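Gripper closes short of the target in sim, fine near the base 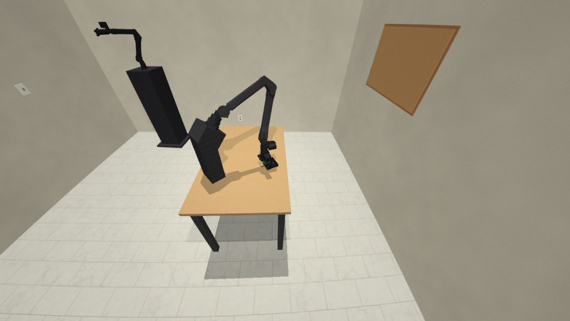 Dremow

I'm building a two-arm bench cell in my garage and doing the motion planning in simulation before I bolt anything down. The main arm is mounted at the left side of a wooden table. The second one is on a tall pedestal farther back and isn't part of this problem.

The job is simple. Reach over the right half of the table, pick up a small green block, lift it, go home. When I spawn the block close to the base, the pick works every time. When I spawn it out toward the right, the gripper comes down 6 mm short, measured back toward the base. One finger lands on top of the block and it gets pushed or flipped.

What I've checked so far:

Joint limits are not being hit. Block position read from the sim matches what I send to the planner. Physics step is the default. I ran 2,404 picks overnight at random positions and the error grows with reach. It doesn't seem to depend on wrist angle.

I'm using the Fenow arm model with the stock gripper swapped for one I drew myself. Controller is plain position control, no gravity compensation. Has anyone seen this?

3 answers

Lo

Sounds like gravity droop. With plain position control the joint has to be off target by some amount before it makes any torque, and the farther out the arm is, the bigger the load on the shoulder. Your home-drawn gripper is probably heavier than the stock one too.

Print commanded and actual joint angles at the bottom of the move. If the shoulder is off by a fraction of a degree, that's your answer. Then either turn on gravity compensation or raise the stiffness. I run 4,000 on the shoulder and elbow in my own setup, but your units may be different so don't copy that blindly. If you raise stiffness, raise damping as well or it will ring.

Also check the mass on the gripper link. If you exported it from CAD without setting a density, the importer may have guessed. Mine came in at several kilos once.

Comment from Dremow: Shoulder was low at full reach, and the gripper mass was way off. Fixed the mass and turned on compensation. The error is now under 1 mm on the far side. Accepting this.

Drurside

Lo has the main cause. I would still check the tool offset - the distance from the wrist flange to the point between the fingers. If you swapped grippers and left the old offset in the planner, every pick will be wrong by the same amount in the tool direction. Coming straight down you might not notice it, but you will with the wrist tilted.

To test it, pick one point on the table and have the arm touch it from a few different wrist angles. If the fingertips wander, the offset is wrong. Mine was 62 mm in the planner and longer on the part.

fenow_user

just make the block bigger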